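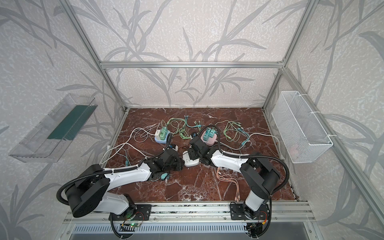 Can a Robot Do Your Chores Yet?

Short answer: sort of, slowly, and please don't throw away your broom.

Most homes have a drawer or a corner where the charging cables live. You put them there neatly. A week later they have tied themselves into something a sailor would be proud of. Sorting them out is a dull job, so it seems like a perfect one to hand to a machine. Machines don't get bored. They don't say "in a minute" either, though some of them take more than a minute to pick up one plug.

Why is a cable so hard?

Think about a brick. Pick it up, turn it over, put it down, and it is still the same shape. Robots like bricks. In car factories they have been lifting stiff, heavy parts for longer than your teacher has been teaching, and they are very good at it.

Now think about a cable. Pull one end and the middle moves. Pull harder and a different cable moves, along with the thing it was plugged into. Every tug makes a new shape, and the robot has to look all over again and work out which end belongs to which. You do this without thinking, usually while watching TV.

You also have fingertips. They can tell you that a plug is slipping, or stuck, or upside down. A lot of robot hands are just two hard jaws that open and close. Try untangling a necklace with a pair of salad tongs and you will start to feel sorry for them.

Why two arms?

For the same reason you have two. One hand holds the power strip still and the other pulls the plug. With only one hand, the strip comes along for the ride. The tricky part is getting both arms to agree, so that they don't bump into each other or have a tug-of-war over the same cord.

How does a robot learn?

One way is by copying. A person steers the arms through the job again and again, and a computer program looks for the pattern. Nima Shirazi, an engineer who has spent a good part of her working life on tidying up, once kept count for a single task: putting cables away. It took 2840 tries before she was happy with it. "Then I bought cables in a different color," she says, "and we had a bad afternoon."

That is the real trouble with chores. A robot may do well at the table where it practiced and get muddled at yours, where the light is different and somebody has left toast.

So what can they do now?

Robot vacuums can clean a floor, if you pick up your socks first. Dishwashers are robots of a kind, and excellent ones, but you still have to load them. Folding laundry, clearing a table and sorting cords can all be done by some robots, some of the time, often with a person standing close by.

Try it yourself

Find 3 old cables that aren't plugged into anything and ask a grown-up if you may use them. Mix them up in a heap. Put on thick winter gloves, close one eye, and untangle them using only your thumbs and pointer fingers. Have a friend time you. Then do it again with bare hands and both eyes open, and write down the two times.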